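Costigan dining hall switches to marked place settings on marble-pattern tables

The dining hall at Costigan has replaced its long bench tables with separate marble-pattern tables and adopted a fixed layout for cups and cutlery, the building's operator, Bridell, said in a notice to tenants in August.

The change covers the ground-floor hall only. The upstairs coffee counter keeps its present furniture. The notice gives the hall's total seating after the change as 90 places, the same as before, with narrow gaps left between neighboring tables so that any one of them can be pulled out for cleaning without shifting the row.

The new tops are supplied by Dukoma. They have a pale ground with pink and orange veining and a red edge strip. Bridell said the strip was chosen for visibility, after repeated complaints that trays were being set down too close to the edge of the old gray tables. The legs are dark metal. Tops and legs are shipped separately and assembled on site, and a damaged top can be changed without replacing the base.

Small white cards are used on the tables as position markers during setup. Under the layout, the cup goes to the left near the front edge and the cutlery goes to its right, handles toward the diner. The cards sit along the far side. Staff at the Flukside building, which has used the same system since spring, leave the cards out during the first weeks and take them away once crews know the spacing. Costigan will follow the same schedule.

Cups are reusable colored plastic. Bridell has bought 2,000 of them for the two buildings, enough to cover a full lunch service at each with a reserve for breakage and for cups that leave the hall and do not come back. The paper cups used until now will stay at the water stations through the end of the month. Cutlery is unchanged. Forks and spoons already in stock will be used, and knives remain in the dispenser by the tray return - they are not part of the laid setting.

The operator expects the standard setting to shorten changeover between the early and late lunch periods. At Flukside the interval was cut to 19 minutes. The Costigan hall has a longer carry from the dishwashing room, and no target has been set there. Changeover times will be logged for 6 weeks and the layout reviewed after that.

Tenants who book the hall for evening events may clear the tables but are asked to put them back in the same rows. The red edge should face the aisle without tape or clips, which lifted the finish on two tops at Flukside. Spills of coffee, tea and tomato sauce should be wiped up with plain water. Abrasive pads are not to be used.

Cup, cutlery and position cards on the new tops:

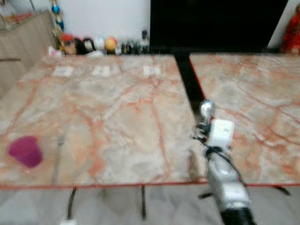
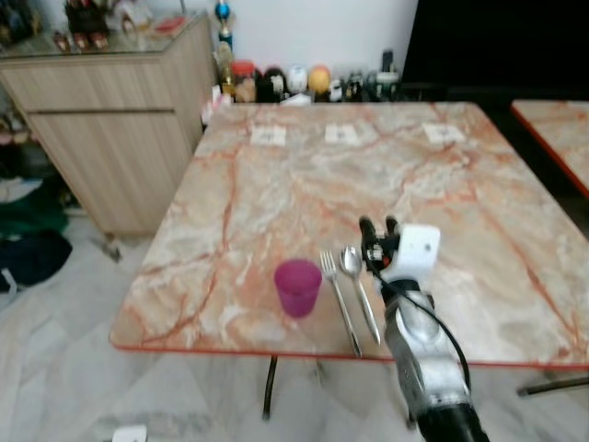 Will diners have to put their cup and cutlery back in the marked positions after eating?

Diners only need to take everything to the tray return as they do now. The positions apply to the crew laying the tables before each lunch period, and a cup or fork may be moved freely once someone is seated.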